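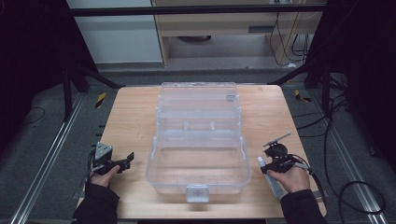
Ticket 2525 – Griffweite springt beim Schließen, Aufnahme bricht ab
Produkt: Nuron Handgreifer, Paar (links/rechts)
Software: Clornen
Status: offen
Verwandt: 2515

Hallo zusammen,

ich mach mal ein neues Ticket auf, weil 2515 schon geschlossen ist und ich da nichts mehr anhängen kann. Der Fehler ist aber ziemlich sicher derselbe, nur inzwischen häufiger (und nerviger!).

Was passiert: Ich klappe mit den beiden Handgreifern den Deckel einer durchsichtigen Sortierbox auf und wieder zu. Aufklappen geht gut. Beim Zuklappen nehme ich den Deckelrand zwischen die Finger vom linken Greifer, und kurz bevor die richtig zu sind, springt die Griffweite in Clornen auf ganz offen. Dann kommt Fehler 109 und die Aufnahme ist weg. Der rechte läuft einfach weiter, als wäre nichts.

In der Clekport-Anleitung steht zu 109 nur "Weitensignal unplausibel, Greifer neu referenzieren". Hab ich gemacht, mehrfach. Danach ist Ruhe für ein paar Durchgänge, dann geht es von vorne los.

Was ich bisher probiert habe:

Kabel links und rechts am Rechner getauscht. Der Fehler bleibt beim linken Greifer, also wohl kein Port-Problem.

Clornen neu gestartet, Rechner neu gestartet, Profil gelöscht und neu angelegt. Kein Unterschied.

Leer auf- und zugemacht, ohne was dazwischen, bestimmt eine Viertelstunde am Stück. Kein einziges Mal 109. Das fand ich dann doch interessant – es braucht anscheinend was Dünnes zwischen den Fingern. Mit einem Stück Karton kommt der Fehler nämlich auch, mit einem dicken Filzstift nicht.

Kabel am Greifer beim Schließen mit der Hand festgehalten. Da war ich kurz überzeugt, ich hätte es, weil zwei Durchgänge hintereinander sauber waren. Beim nächsten war 109 wieder da.

Dann hab ich mir die Finger mal näher angeschaut.

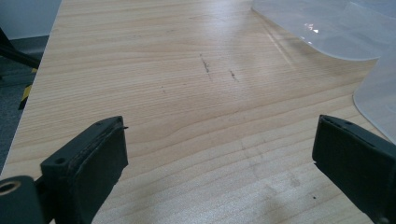
Finger offen über der Tischplatte. An der Spitze des linken Fingers steht etwas Feines ab, Faser oder Belag.

Kann ein Fussel sein, kann auch sein, dass sich da der Belag von der Kante löst. Ich will nicht daran rumzupfen, bevor mir jemand sagt, ob man den Belag selber tauschen darf. Wenn der sich beim Zudrücken verschiebt, würde das für mich schon dazu passen, dass es nur bei dünnen Sachen passiert, aber das ist geraten.

Nachtrag, 14:20 Uhr: Hab bei Heydari angerufen, wo wir das Paar gekauft haben. Die meinen, ich soll in Clornen unter Diagnose den Rohwert mitschreiben und schauen, ob er springt oder ob nur die Umrechnung spinnt. Gemacht: Der Rohwert springt mit. Also sieht es eher nach Hardware aus, schade, ein Update wäre mir lieber gewesen. Log hängt am Ticket, die Stellen mit 109 hab ich markiert.

Nachtrag, 16:05 Uhr: Noch was gefunden. Wenn ich den linken Greifer beim Schließen ein bisschen nach außen kippe, kommt der Fehler fast sofort. Gerade gehalten dauert es deutlich länger. Vielleicht hilft euch das ja beim Nachstellen.

Was ich jetzt von euch bräuchte:

Darf ich die Beläge selber wechseln, und wenn ja, welcher Kleber? Gibt es die einzeln oder nur mit kompletten Fingern? Und falls der Greifer eingeschickt werden muss: Kann ich den linken allein schicken, oder muss das Paar danach sowieso zusammen neu kalibriert werden?

Bis dahin lasse ich das Zuklappen aus und nehme nur das Aufklappen auf. Der Greifer bleibt so, wie er ist, ich schraub nichts auf.

Danke schon mal und Grüße aus der Werkstatt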